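Our Visit to the Goltholm Open Day
Project report, Automation Elective

1. Why we went

Our group had spent most of the winter reading about how robots learn to handle everyday things, and by January we badly wanted to see some of it up close. So when Goltholm announced an open day we signed up right away, all 12 of us, and took the early bus out to Clerenton.

2. The morning

We started with a friendly welcome talk in Room 318 (there was coffee, which we were very grateful for) and then a walk through the Hakmont hall, where the big arms are kept behind glass. It was loud and wonderful, and we could have stayed there until lunch.

3. The hand-held gripper demonstration

This was the part we liked best. A person works with a gripper in each hand, and the movements are meant to teach a robot how to do the same job later on. The task looked so simple -- a small cup on a white board -- but our guide told us a full set runs to 418 tries, and after that we watched with a lot more respect.
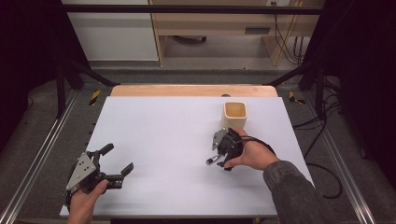 4. What we took home

We want to build a simple gripper of our own next term, and the Aaltonen workshop has kindly said we may use their bench.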